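About Flindside

Flindside is a comedy podcast and a small live comedy night. We record interviews with working stand-ups, run a monthly show, and teach a beginners' class twice a year. The podcast comes out every other week and is free to listen to. 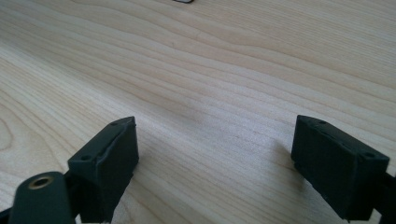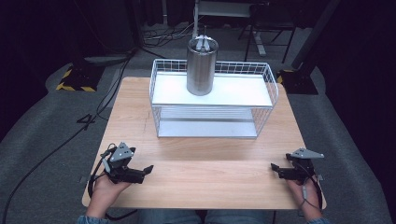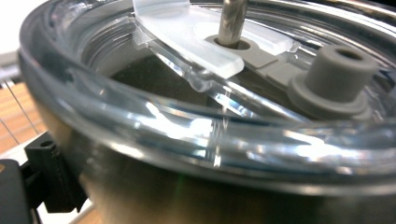

How we started

Valentyna Ivanyshyn and Tymofii Pasichnyk met at an open mic that had more comics on the list than people in the seats. They kept talking in the parking lot after the show and decided to record the next conversation. The first episode was made in Tymofii's kitchen on one microphone, and the refrigerator can be heard all the way through. It is still in the feed. We get asked to take it down more often than we get asked for a sequel.

For the first season, the guests were all comics we already knew. After that, people began to write in, and bookers we had never met started passing our address along. As of 19/02/2021 we have put out 82 episodes.

The podcast

A regular episode runs long, usually past the hour. We ask guests how they write, what they do when a set goes badly, and what they were paid for their first spot. We don't ask them to perform their act at the desk. If a guest has a new album or a tour, we mention it at the start and again in the show notes.

We also make a shorter series called Ruker, in which one comic takes apart one joke, from the first line in the notebook to the version they tell now. There are seven of these so far. Blandine Bailly hosts and edits them.

The live night

Our live show is called Vilico. It has a host, four comics and a closer, and the room holds 95. The closer gets 30 minutes. Everyone on the bill is paid, including the host, and everyone gets the audio of their own set afterward if they want it. We do not put live sets on the podcast without asking the performer first.

While indoor shows are on hold, Vilico runs as a livestream from the homes of whoever is on the bill. We plan to return to a room in August if the rules allow. Tickets bought for the postponed dates remain good, or you can write to us for a refund.

The class

Bernadette Mac Mathúna teaches the beginners' class. She did stand-up for years before she turned to writing for radio, and she still does spots when she feels like it. The class meets once a week for seven weeks and ends with a short showcase for friends and family. You don't need any stage experience. You do need to bring something written to the second meeting, even if you hate it.

Who does what

Valentyna Ivanyshyn: co-host, guest booking
Tymofii Pasichnyk: co-host, sound
Blandine Bailly: editing, host of Ruker
Bernadette Mac Mathúna: classes
Orysia Hrytsenko: live show, tickets, website

Orysia works from Guimarães, so email about tickets is often answered early in the morning US time.

Being a guest

Comics can write to the booking address on the contact page. Send a link to a recent set, five minutes or longer, with the audience audible. Tell us where you are based and what you would like to talk about. We listen to everything, but we book a good way ahead and it can take a while to hear back.

Sponsors

Episodes carry one ad, read by the hosts. We turn down gambling and diet products. The rate sheet is available by email.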